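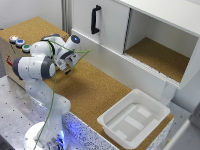
How often should a small arm's grip be checked?
Every Thursday, before the first run, by whoever plans to complain about it later.

Baptiste Delorme wants a 12-page procedure for the Sutley cell. I want 3 lines on a card. Check the fingers, check the cable, press the buttons on purpose. The rest is literature, and I have read enough of his.

My one indulgence is a slow test hold, 30 seconds with something dark and awkward between the fingers, and a person watching who has put down their coffee. 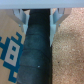

On Recalibrating Out of Boredom
Leave it alone. An arm that held fine yesterday doesn't need your new offsets.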